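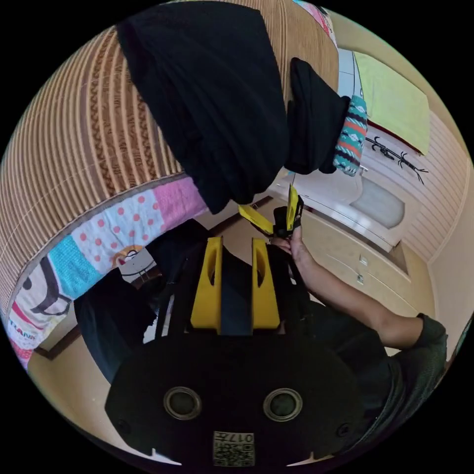
Zoston Public Radio
Progress report to the Mensah Fund: Listening Across Differences
November 23, 2024
Prepared by Amerley Aryee, project editor

The grant pays for a series of recorded conversations between residents who disagree about local and national politics. Recording began in July. We have now taped 27 conversations and aired 14 of them during the afternoon news hour. Two more are edited and waiting for a slot.

Most of the people who signed up wanted to talk about school funding, policing or the county land vote. We had expected more interest in the presidential race. Several guests asked to leave it out, and we let them.

Sign-up remains uneven. People over 50 answer our on-air calls quickly. Younger residents mostly come through the Nillatel library branch, where we keep a sign-up sheet at the front desk. We are still short of guests from the north end of the county and plan to record there in the new year.

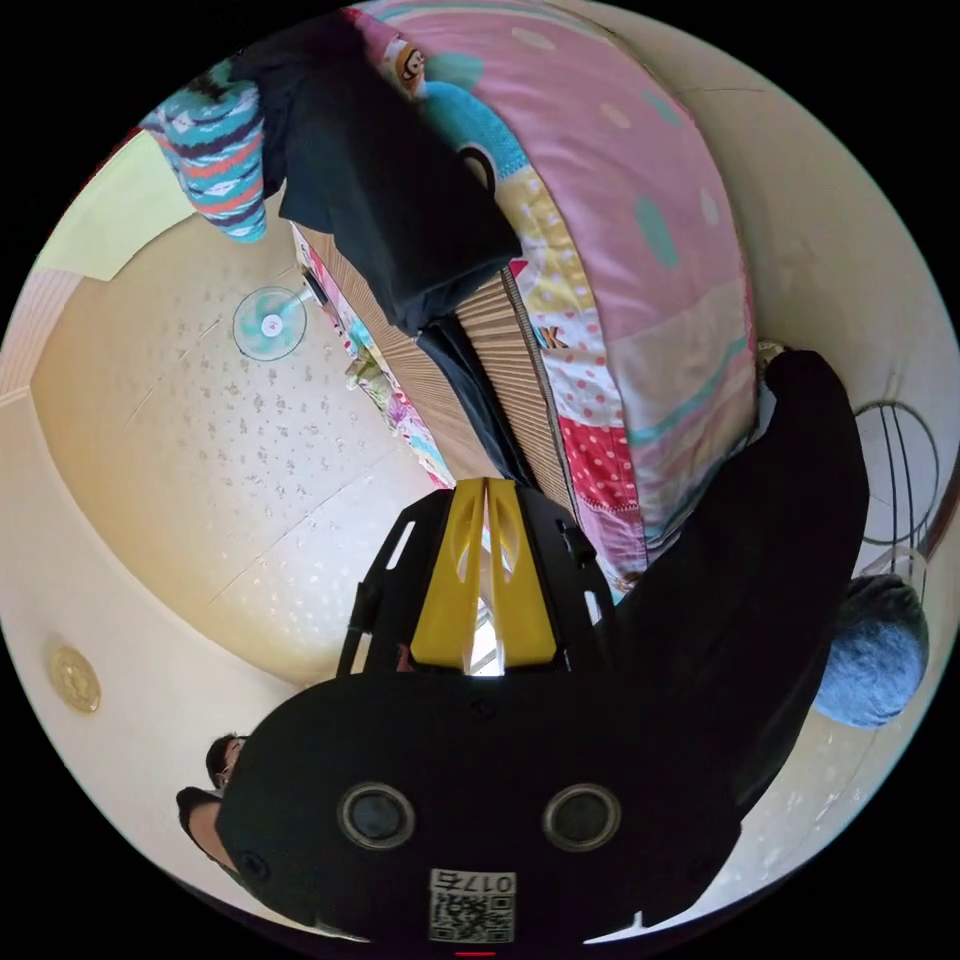 Three conversations were dropped after taping. In one, a guest withdrew consent. In the other two the sound was too poor to use, and we have changed the microphone setup for home visits.

The history segments are behind schedule. The proposal called for a short piece with each broadcast on an earlier period of public anger in the region, such as the mill strikes and the fight over school busing. Only five are finished. Archive tape took longer to clear than we planned for, and our researcher was away for most of the fall.

Spending is on track except for transcription. We moved that work to Zumik, which charges more but returns a clean transcript in two days. The extra cost was covered from the travel line, with your office's approval.

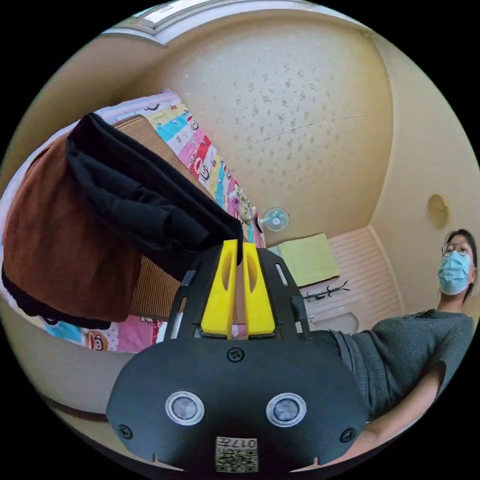
Will the series be finished within the grant period?
The conversations will be. We have some 33 people on the waiting list, enough to complete the recordings we promised. The last history segments may run past the end date, and we will send a written request for an extension if they do.

The next report will include audience figures and a full budget table.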